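# Two arms, one table: an interview with Isauro Lozano

Isauro Lozano has spent most of the past year getting two robot arms to share a tabletop in a workshop he splits with Heriberto Ibarra. The project is called Grusero. Its job is modest: pick up small colored blocks, pass them from one arm to the other, and put them down where the program says they should go. Lozano came to it from industrial wiring. Ibarra does most of the metalwork and a share of the code.

I talked to Lozano in April, over two evenings. He answers slowly and corrects himself on units.

I asked first why he wanted two arms when one would have been a year's work on its own.

"One arm was boring by the second month," he said. "You give it a position, it goes to the position. If the table is level and the gripper closes, you're done. With two you have a real planning problem. They can reach the same place, so they can hit each other, and the controller for one has no idea the other exists unless you tell it."

Telling it is the job of a program he calls Jumura, which runs on an old desktop machine. Jumura keeps a single model of both arms and checks each planned move against it before anything is sent. The arms keep their own low-level controllers. Lozano did not try to replace those.

"Heriberto wanted to go in and write our own joint control. I said no, and then I said it again. The stock control is fine. What we needed was something on top that says, you two are not allowed in this box at the same time unless I have signed off on it."

The box is a block of space over the middle of the table. Lozano and Ibarra refer to it as the exchange. Outside it each arm can move at full speed and without asking. Inside it both are slowed down, and an arm has to request entry and get an answer. If the answer doesn't come within 30 milliseconds the arm stops where it is.

"That number is a guess that survived," Lozano said. "We started shorter, and it stopped all the time because the desktop was busy. We went longer, and I didn't like how far an arm could travel on old information. So 30."

He was more interested in talking about the table than the software. The first surface was bare board, which was too hard. When a gripper came down a couple of millimeters low there was no give, the joint saw a spike in load, and the arm faulted. Restarting after a fault took several minutes, and the block positions had to be entered again.

"People ask what the hardest bug was and they want to hear about math. It was the table. It was out of level by more than I had assumed, and it was worst in the far corner, where I had not measured because I had no reason to go there. Then the arm went there."

They now probe the surface before each long session. One arm touches down on a grid of points, and Jumura stores a height for each and interpolates between them. Ibarra wrote that part in an afternoon, and it has not been changed much. The covering they settled on is matte, which helps the overhead camera. A shinier sheet they tried gave reflections that the color detection read as blocks.
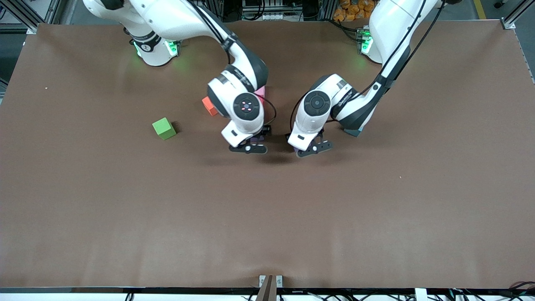

The color detection is plain thresholding. Each block color has a range of hue and a minimum saturation, and anything inside the range and above a certain area is treated as a block. Lozano knows there are better ways to do it.

"I can read the whole thing in one sitting and know why it said what it said. If it calls a pink block red, I go look at the hue value and there's the reason. I had a trained model in there for a while. It was more accurate and I trusted it less."

Pink against red was the most frequent confusion, followed by teal against green when the overhead lights had just been switched on. He now waits ten minutes for the lights to settle and then runs a short calibration with one block of each color at a known position. Blocks that are hidden by an arm are a separate matter. Jumura remembers the last place it saw each one and marks the entry as stale until the camera has a clear view again. A stale block can't be picked.

I asked how the handover itself works, and he drew it on the back of an invoice. The giving arm brings the block to a fixed point inside the exchange and holds still. The receiving arm approaches along a straight line, opens, closes on the free part of the block, and waits for its motor current to rise past a set value. Only then does the giving arm open. Both back away along the lines they came in on.

"The order matters more than the precision. Our early version opened the first gripper on a timer. It worked at the bench when I was watching and dropped blocks when I wasn't. Waiting on the current fixed most of it."

How much is most? Lozano keeps a log, and he went and got it. Over the last full set of trials the pair attempted 2824 handovers and completed 2477 without a drop or a fault. He is not satisfied with that. The failures fall into two groups of unequal size. In the larger one, the block is gripped too near an edge and turns as the second gripper closes. In the smaller one, the first arm has picked the block slightly rotated and the error is carried through.

"Both are the same failure if you go back far enough. We don't know the angle of the block well enough when we pick it. From directly above, a cube that is turned five degrees looks a lot like a cube that is not turned."

The fix he is working on is mechanical. Before a block goes to the exchange, the arm that holds it will set it down again, open, turn the gripper a quarter turn, close and reopen, then pick it up as normal. Squeezing from both directions should square the block to the fingers. It adds a few seconds to each cycle. Ibarra is against it.

I reached Ibarra later by phone, and he confirmed this. "It's a good trick and it will work," he said. "I just think we're covering for the camera. Put a second camera at a low angle and you get the rotation for free. He doesn't want another thing to calibrate."

Lozano's answer, when I passed it along, was that he did not want another thing to calibrate.

The two have other disagreements of this type, and most are settled by whoever is in the shop that week. The finger geometry is one that went Ibarra's way. Lozano had cut fingers with a shallow V to center the block. Ibarra argued for flat parallel faces so the same fingers could handle small offcuts and screws as well as cubes. The flat ones are slightly worse on blocks and much better on everything else.

Cabling took up more of our conversation than I had planned for. Lozano said cable problems accounted for more lost evenings than software did. A cable run along the outside of an arm has to be long enough for the full range of motion and short enough that it doesn't catch on the other arm. He marked the slack at each joint with tape, moved the joint through its range by hand, and wrote down the length at which it started to pull. Then he added a little and clamped it.

"I had a fault that came and went for three weeks. Always the same joint, never the same position. I changed the settings, I changed the power supply. It was a connector at the base that had backed out maybe a millimeter. After that I went and put strain relief on every single one."

He is less proud of the wiring at the near edge of the table and intends to put it in a tray. He has intended this for several months.

For parts, the pair buy used where they can. The brackets and most of the fasteners came from Ondrejka, a surplus dealer an hour's drive away that sells by weight. Ibarra goes every few weeks and comes back with more than is on the list. The emergency stop was bought new. It cuts motor power to both arms together, and it is wired separately from the desktop so that a crash in Jumura can't disable it.

"Test that before you test anything else," Lozano said. "Press it with the arms moving slowly and holding nothing. Watch what they do. Ours sagged, one more than the other. You want to know how far they sag before there's a hand under there."

He doesn't reach over the table while power is on. Ibarra has the same rule. They agreed on it early, and neither described it as a discussion.

I asked what he would do differently if he were starting over. He took some time with the question.

"I'd put the bases farther apart. We set them by what looked reasonable and then bolted them down, and everything after that was written around those two positions. They overlap more than they need to. If I gave up a little of the shared area, I would get simpler paths on both sides. But moving a base means redoing the whole calibration, and by the time I understood the problem I had some 1000 lines of stored positions that assumed the old layout."

Those positions should have been stored relative to the table, he added, and not relative to each arm. He has started converting them. The conversion script is the only piece of the project he has published so far, under the name Dramora, and he said it is of no use to anyone with a different pair of arms. He put it up so that Ibarra could get it from home.

The next stage is stacking. A stack needs tighter placement than the table does, and the height map is no help above the first layer. Lozano expects to get three blocks high with the present fingers. Ibarra thinks four. They have not agreed on how long the stack has to stand before it counts, and Lozano said he would like that written down before they start.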